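Re: [mestwood-users] Seam splitting on molded parts after repaint

On Monday, the list member posting as Gallier wrote:

> I have a batch of white molded parts that were stripped and repainted
> with the Pristevix two-part system. On the flat areas the film is
> fine. On the rounded sections it lifts in a ring after a few days,
> always starting at the tangent where the curve meets the flat. I
> sanded with 200 grit, wiped with alcohol, primed, waited overnight,
> top coated. Same result on the second batch. Is this a primer
> problem or is the plastic wrong for this paint?
>
> Also, does the Isah adhesion promoter go under the primer or does it
> replace it?

Taking the second question first: it goes under. The Isah product is a very thin tie coat with almost no solids in it. It will not fill scratches and it will not hide anything. One light pass, let it flash off, then primer while the tie coat is still inside its recoat window. If you miss the window, scuff and repeat. Do not build it up. A thick tie coat stays soft and you get a layer that shears under load.

On the first question, you have not said what the plastic is, and that decides most of it. ABS and polystyrene take the Pristevix primer directly. Polypropylene and polyethylene do not take it at all without the tie coat, and only moderately well with it. If there is a recycling mark on the back, read it. If there is no mark, put a shaving in plain water. Polypropylene and polyethylene float. ABS and polystyrene sink, though ABS only slowly, so push the shaving under and knock off any bubbles before you decide. A heavily filled polypropylene can also sink, so treat sinking as a hint and floating as a firm answer.

That said, if the flats hold and the curves fail, I would look at preparation before chemistry. Three things to check.

The grit is too coarse for a radius. On a flat panel 200 cuts evenly because the block carries it. On a small radius it rides on the crown, digs a few deep lines, and leaves the tangent untouched and glossy. Hold the part under a lamp at a low angle before you prime. If you see a shiny stripe running parallel to the edge, that is your ring. A gray nonwoven pad follows the curve much better than paper. If you must use paper, use it wet, without a block, and work along the curve and then across it.

Alcohol does not remove silicone mold release. It thins it and spreads it, and the wiping stroke tends to leave a bead of it in the inside corner where the curve begins. Wash with warm water and dish detergent before any sanding, rinse, dry, then sand, then wash again. If you sand first you are pushing the release agent into the scratches.

Film thickness matters more than the data sheet suggests. Two-part primer shrinks as it cures. Where a wet coat has sagged into the tangent the film is thicker, and the shrinkage pulls hardest there. Two thin coats will hold where one heavy coat lifts.
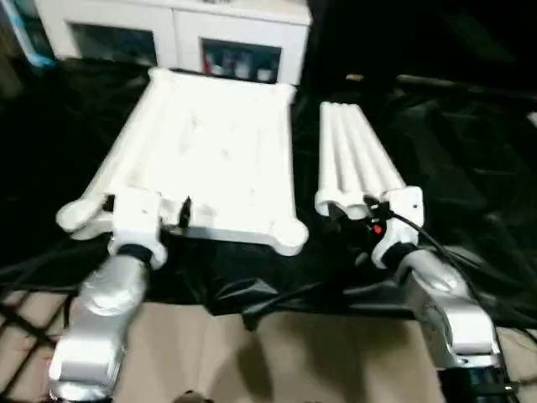

Part shape has a large effect on how bad all of this gets. A flat sheet with square edges is forgiving, and you can tell very little about your process from a test on one. A better test piece is something like the tray-like white one, where raised rounded rails run along the long sides and each corner ends in a knob. Every rail gives you a tangent line, and the knobs will show up poor wetting before anything else does. It is also matte white with gray smudges and specks on the top face, so wash it and look again before deciding whether marks of that sort are dirt or pigment.

For the record, my own cross-hatch results on scrap from the Mestwood bin: 41 coupons, all with a rounded edge, all ABS. Paper only and alcohol wipe, 13 failures. I reworked those with detergent, nonwoven pad and two thin coats, and 2 failed again, both with a visible sag at the tangent. It is not a controlled test – the shop temperature drifted over the week – but the direction is clear enough that I have stopped using paper on anything with a radius.

One more point on timing. Overnight is enough for the primer to be dry to handle. It is not enough for it to be cured in a cold shop. If your space drops below the minimum on the can after dark, the clock more or less stops until morning. Leave it longer or put the parts somewhere warm.

If you can report the float test result and whether the ring is glossy underneath when it lifts, that would narrow it down. Glossy plastic on the bare side means it was never abraded. Dull plastic with primer residue means the coat failed within itself, and then I would look at the mix ratio and the age of the hardener.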